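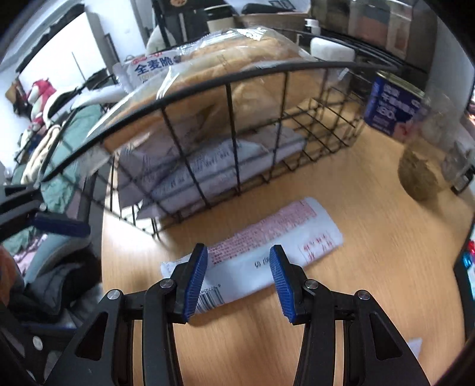

I think bread should live on the table in an open basket, and I have stopped being polite about it when people tell me otherwise.

The usual advice is that a tidy kitchen has clear surfaces. Everything goes behind a door. My brother-in-law Panagiotis Dumitrescu redid his kitchen in Jarnton last June along those lines, and it has 273 inches of cabinet front, which he measured himself and likes to mention. He keeps his bread in a deep drawer with a lid inside it. I stayed there for a week and we threw out 2 loaves. They were good loaves. We forgot we had them and bought more.

At home I see the bread every time I walk past, so I eat it. The same goes for small packets. Put them in a cabinet and they slide to the back, and you find them a year later when you are looking for something else. In a wire basket you can see through the sides and tell what is running low without moving anything.

I know the arguments against. Dust is one, but a loaf in a plastic wrapper doesn't mind dust. Looks are another. I grant that a table with a tin, a jar and a basket on it won't end up in a catalog. Jostico sells a paneled bread cabinet for nearly $4,000, and it is a handsome piece of furniture. My basket came from a hardware store in Sasdale and has outlasted two toasters.

There are limits. Butter doesn't belong out in summer, and I wouldn't leave bare bread in an open basket overnight. Onions need their own spot. And the basket has to be emptied now and then — crumbs and bits of paper collect at the bottom whether you eat neatly or not.

But for the food you eat every day, I would leave it where your hand already goes. Panagiotis has kept the drawer. He did ask me in January where I bought the basket.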